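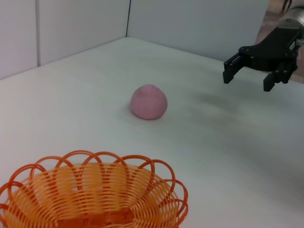
**Notes for week 5: metering and white balance**
Instructor: Liv Torvik

Welcome back! Last time we got everybody off full auto, and this week is my favorite one, where you start telling the camera how bright things should be.

Your meter wants to turn whatever it sees into middle gray. Point it at snow and you get gray snow. Point it at a black coat and you get a washed-out coat. Exposure compensation fixes both:

- mostly white subject: start at +1 and go up from there
- mostly dark subject: start at -1
- mixed: leave it at 0 and check the histogram

White balance is the other half. Shoot raw if you can, then click on something neutral later - so much easier than guessing at the time!

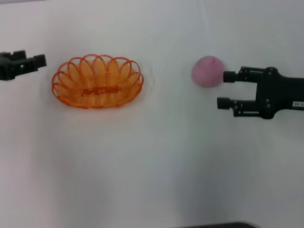
*Orange basket and pink shape on a white tabletop.*

**Try it before next class**

1. Pick one subject by a window. Shoot it at -1, 0 and +1.
2. Repeat with spot metering, once on the brightest part and once on the darkest.
3. Switch to the tungsten preset and see how blue it gets. It's wild.

Bring your 2 best files on a card. Gayan Chowdhury will have the projector running in room 706, and Rekha Negi has offered to show her night shots of the Starkholm ferry (all handheld!).

Reading: the chapter on reflected light, plus Emmett's handout on gray cards.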